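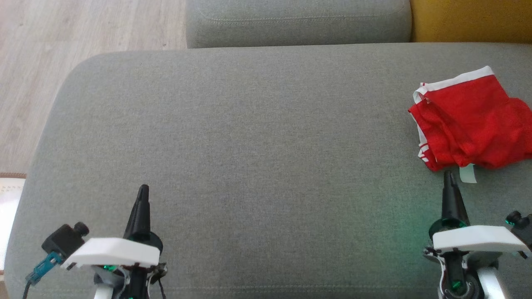
Page last changed: 20 April 2019
Reading time: 5 minutes

Clearing and brushing the Besura sofa

1. Before you fetch the brush, do have a good look for anything left lying on the seats, such as the red garment here with its little white tag, and pop it in the wash pile.

Note: the grey weave is fine, so please keep to a soft brush – the stiff sort will fluff it up in no time.

2. Work along each seat from back to front, going gently over the seams. 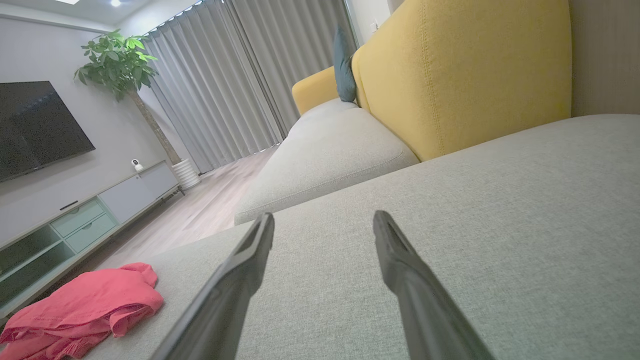 3. Do the mustard backrests last, with a clean cloth, and put the teal cushion back wherever you like it best.

Caution: no bleach, please, on either colour.

Comments (2)

Macario Bermúdez: Lovely clear steps, thank you! Is the brush from Plitell soft enough?

Ocampo: I use mine every week and the grey still looks very nice.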